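Glass and Panels: My Walkaround Checklist, With Comments
12 August 2019
By Rosalind Wojcik

I do this round twice a year at Drurmont, once in January and once in the summer, and every time somebody asks me for the list I end up handing over a page with coffee on it and arrows in the margins. So I've typed it up, comments and all. It covers the workshop, the hallway and the Innes room, where the big glass panel is.

WORKSHOP AND HALLWAY

[x] Door glass, both sides. Fine. There's a scratch at hand height that has been there as long as I have, and it hasn't grown.

[x] Safety film on the hallway window. Lifting a little in one corner (lower left). I pressed it down and it came right back up, so that one goes on the repair list.

[ ] Mirror over the sink. Not done! The clips are hidden behind the paper towel holder and I didn't have the right screwdriver with me. Will do it this week.

[x] Spare panes in the rack. All standing on edge with felt between them. Please, please don't lay them flat "just for a minute." I found one flat in January with a toolbox on it and I'm still not over it.

THE BIG PANEL

This is the one I take my time over, and I'd ask you to do the same. Bags off, phones out of shirt pockets, anything on a lanyard tucked away or left on the hook by the door. You lean over the thing to check it, and whatever is hanging off you is going to land on it.

[x] Surface, by eye. Get down low and look across it toward the light. Chips and hairline cracks show up that way when they won't from straight above. I found smears, no cracks.

[x] Edge, by eye first and only then by finger. Gloves on for this. Go all the way along the curve of the black frame and don't skip the middle where the slotted bar is, I know it's tempting.

[x] Tape markers. Red and black, both stuck down on the glass. I check that the ends are flat, and I check them against the sketch in the binder, because people do "tidy" them. If a strip is peeling, replace it with the same color in the same place.
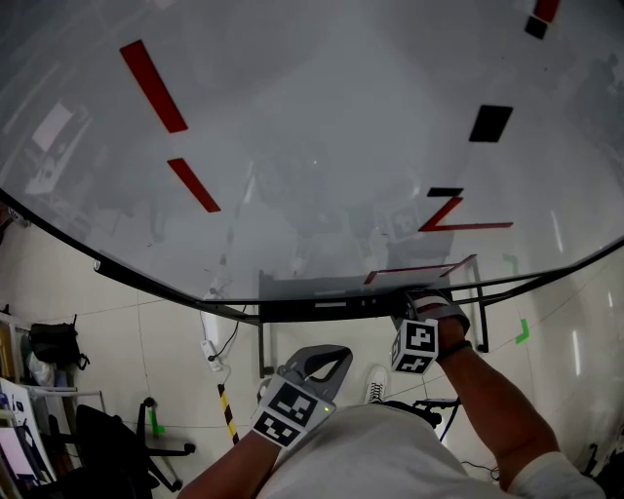 [x] Tape residue. When you do take a strip up, go slowly and pull it back over itself. No razor blades, even though I know half of you swear by them. A plastic scraper and a bit of warm soapy water does the job, it just takes longer – put the radio on.

[x] Knob at the end of the frame. The little silver one. I only check that it isn't wobbly. Don't tighten it any further if it's already snug.

[x] Label strip. Still there, still stuck on. If it ever starts to come away, tell me and I'll print another.

[ ] Reflections and glare. I leave this one open because it depends on the time of day. Stand where you'd normally work and see whether the light bounces straight into your eyes. It got me pretty badly in the late afternoon last time, and I'd like a second opinion from someone taller.

[x] Floor around it. Dry, no stray rolls of tape (I have stepped on one, it's like a roller skate). You want 3 feet clear on every side, which we had once I'd moved the stool.

PAPERWORK

[x] Log sheet filled in and signed. The sheet number this time is 3809. If you're using the old Sudoslow pad, the numbers won't match, so write "old pad" at the top and I'll sort it out.

[x] Gloves. Over 20 pairs left in the drawer, mostly large. I've asked Prevance for 10 more pairs in small, as my own hands swim in the ones we've got.

[ ] Broken glass bin. Lid doesn't close properly. It does close if you lean on it, but I don't want anyone leaning on a bin full of broken glass, so it's getting replaced and until then it stays in the locked closet.

Open items are the mirror, the film, the glare and the bin. If you get to one of them before me, put your initials next to it and the date, and then I'll stop chasing you about it.

Questions about this list: ask Rosalind Wojcik at the Drurmont front desk | © Drurmont | Back to top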